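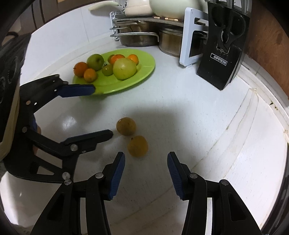

# Ivach Backyard Citrus: progress report, June

**To:** Ratih Kwok, small grants
**From:** Ilham Tjoa

Hi Ratih,

What a season! When we put in the application I was a bit worried the frost would knock the navels around, and it did get a few trees down by the creek, but the rest of Ivach has gone completely orange. We've picked 406 kilos so far and the late Valencias haven't even started colouring up.

## Picking

Thirty was the number of backyards we promised you, and we have all 30 on the list now, plus a waiting list on the fridge at the hall. Most of the trees belong to people who can't get up a ladder any more or who moved into a house with a monster lemon at the back and no idea what to do with it. We leave the owner whatever they want first, and then the rest goes in the crates.

The orchard ladders were the best thing in the budget. They're the three-legged kind, so they sit properly on sloping ground, and the difference on the Castaño block is huge (that's the old orchard behind the primary school, eight rows of trees on a hill that would make a goat think twice). The Castaño family have let us have the bottom rows for the whole winter and have asked only that we pick up the windfalls, to keep fruit fly away. We're bagging those and leaving them in the sun before they go in the bin, as the council leaflet asks.

We did lose a Saturday's picking to rain. Wet skins mark easily and the mould goes through a crate in no time, so we now wait for the dew to dry off and start at 10 am. The early risers grumbled, then discovered they could have breakfast first.

## Where the fruit goes

Sound fruit goes to the pantry and the school breakfast room. The pantry asked for more mandarins and fewer lemons, which I reckon everyone could have predicted, so the lemons mostly go to the kitchen days.

Grapefruit is the slow mover. We've got two very generous trees and not many takers, and I'd love to hear how your other grantees get rid of theirs.

## Kitchen days

I could go on about these for pages. Thursday is kitchen day at the hall, and it has turned into the part of the project people ask me about in the main street. We've done a plain Seville marmalade, preserved lemons, candied peel, and a whole-orange cake that I have now made at home more often than I should admit. The cake is also handy for anyone who can't have wheat, being all almond meal and eggs.

The marmalade took some learning. Our first batch was boiled too hard before the peel had softened, and once the sugar's in, that peel is never going to get any softer. It was chewy but we ate it. Now the sliced fruit soaks overnight with the pips tied up in muslin, gets a long gentle simmer the next morning, and only then meets the sugar. We've had a proper set every time since. The recipe card is being redone to suit, with bigger type.

Clunetti, the café on the corner, has been saving us its clean jars and has offered to show a group how it makes its bitter orange syrup. We haven't fixed a date yet.

## Money

The grant was $2000 and the ladders, picking bags and secateurs are all bought and in use. Van hire from Nirent came in under what we'd allowed, as we only need the van when we're up at the Castaño block and can manage the town yards with a trailer. I'd like to shift what's left on that line over to jar lids and sugar, if you're happy with that. Receipts are in the shared folder, sorted by month.

## Still to do

- Valencias, once they're ready. Probably spring, depending on the nights.
- A pruning morning after the last pick. Several of the older trees are so tall that the best fruit is out of reach even with the new ladders.
- Tree labels for owners who'd like to know what variety they've got. A few are still a mystery, including one very seedy mandarin with the best flavour in town.
- Your sign-off on the van money, please.

Come up on a kitchen day if you can get away. We start at 9.30 am, there's parking behind the hall, and I'll put a jar aside for you.

Ilham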